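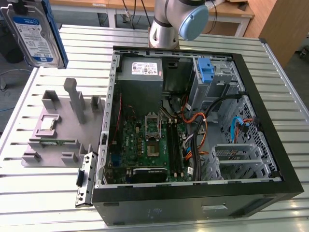 Unit 4: Teaching the Arm to Build a PC

Handout to go with the August lab block. Notes by Luana Pimentel, with corrections from Máté Csonka, who would like it known that he had more.

4.1 The task

Three parts start away from the computer and finish inside it: the hard drive, the processor and the memory module. The tower lies on its side with the panel off, so everything goes in from above. The processor and the memory wait in the gray fixture tray to the left of the case. The socket lever is raised before you start. Closing it is Unit 5, and Unit 5 is where the crying happens.

The order for this unit is drive, processor, memory. Last year's groups picked their own order, and we ended up with a dataset that had opinions.

4.2 Two ways to show it

By hand (kinesthetic teaching). You put the arm in free-drive, take hold of the wrist and walk it through the motion. It records joint positions as you go. The upside is that you feel contact through the arm. The downside is that the arm feels you too, including your grip when you lean on it to see into the case. Your forces end up mixed in with the contact forces, and no filter we own will separate them.

By remote control (teleoperation). You sit at the Gemis station and move the leader handle, and the arm follows. Your hands stay out of the workspace, so the camera sees what the policy will see later. You lose most of the feel. People who are good at video games announce this at the start of the session and are usually quiet by the end of it.

We use hand guiding for the drive and teleoperation for the other two. If you want to argue for the reverse, section 4.6 is yours.

4.3 What counts as a good demonstration

One grasp per part. If you regrasp, the episode goes in the "recovery" folder.

Approach from straight above the target for the last stretch. A slanted approach may work for you once. The policy will learn the slant and skip the luck.

Keep clear of the cables. The orange bundle crosses the middle of the case and the thick black one arcs down on the right. Cables are the one thing in there that won't be in the same place twice, and the Edgate planner treats them as air.

Pause before contact, then go in. A pause is fine. Hovering for ages while you think about your life is a demonstration of hovering.

No heroics. If the memory module is crooked over its slot, back off and start again. Do not push.

4.4 How many

Each pair records 70 episodes per part. Pooled with the earlier sections, that gives up to 3,000 before cleaning. Cleaning is done by Máté, who is strict, and who threw out 225 of mine.

Reset the parts between episodes, and shift the case slightly on the slotted table each time. A case that never moves produces a policy that doesn't need to look, and it won't.

4.5 Labels

Mark four moments in Dantas: grasp, lift, first contact, release. First contact is the one everyone gets wrong. Mark it where the force trace bends. Your eyes are late, and they are also optimistic.

Save as you go. Dantas has an autosave in the sense that Trarnero has a parking lot.

4.6 To hand in

Your episodes, your labels, and one page on a demonstration you would delete and why. Write about your own. Pages about your partner's will be returned to your partner.

Reading for Unit 5: the chapter on compliance, and the lab sheet on socket levers, both on the course page.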